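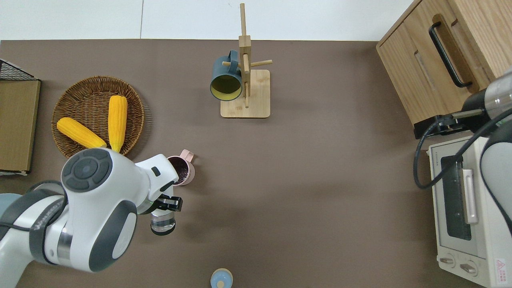
Why does a school or a library plan for so long before it buys a robot?

A robot costs a great deal of money, and the price of the robot is only one part of what must be paid. The people who buy it must also think about where it will stand, who will look after it, and what work it will be given.

What does a robot arm need?

A robot arm is a machine that bends at its joints, much as your own arm bends at the shoulder, elbow and wrist. At the end of many arms is a gripper with two fingers. The gripper opens and closes so that the arm can pick things up.

The arm needs a strong table or stand. It needs electric power and a computer to tell it what to do. It needs clear space on every side, so that it can swing without striking a wall or a person. All of these things belong on the shopping list.

What is a budget?

A budget is a plan for money. It shows how much there is to spend and what it will be spent on. You make a small budget when you decide how much of your allowance to save and how much to use for a book.

The Safavi Learning Center made a budget before it opened its Kistau Robot Room, where children learn how machines can help with kitchen tasks. Marjan Ghaffari, who directs the Center, began with a list of jobs. Should the robot lift a cup? Should it move food from a tray to a board? A job that needs only a light touch may call for a different arm than a job that needs great strength.

The Center chose to plan for 2 arms. It also set aside $400 for spare gripper fingers, because the soft pads on the fingers wear down with use, and $300 for objects that the arms could practice on.

Why do practice objects cost money?

A robot learns little from picking up the same block again and again. It needs things of many shapes. A mug has a handle. A glass cup is smooth, and light passes through it, so it can be hard for a robot's camera to find. An ear of corn is long and bumpy. A drawer or an oven door must be pulled the right way. Ordinary kitchen things are good for this work – and some of them will be broken and must be bought again.

Should the equipment be bought or rented?

Buying means that you pay for a thing and keep it. Renting means that you pay to use it for a while and then give it back. Renting may be wise when a project is short. Buying may be wise when the equipment will be used for years. Manouchehr Golestani, who keeps the accounts at the Center, worked out the cost both ways before the order was placed in April.

What happens after the robot arrives?

The planning continues. Cables must be checked and screws must be tightened. Adults must be trained to stop the machine quickly. A careful budget keeps some money for repairs every year.

Try it yourself

Choose one job at home that you would like a robot to do, such as putting away the mugs. Write down everything the robot would need, including a place to stand. Ask an adult to help you find a price for each item, and add the prices together. Then mark the items you could borrow or already have.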